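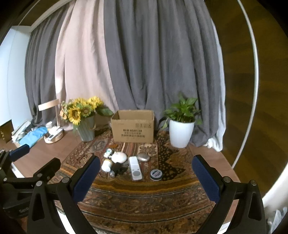
*Page last changed: July 2, 2020*

**Who may send a parcel through the Wernbridge depot?**
Any resident with a Tendari account. Accounts are free of charge.

**What is the weight limit?**
Single parcels may weigh up to 19 pounds. Heavier items are accepted at the Hindby counter only.

**Can a used box be sent?**
Yes, if it is sound and old labels are removed.

**How long are unclaimed parcels held?**
Until the end of the following month.

**Where should claims be sent?**
Write to Nana Bawa, Parcel Claims, Box 398, Wernbridge.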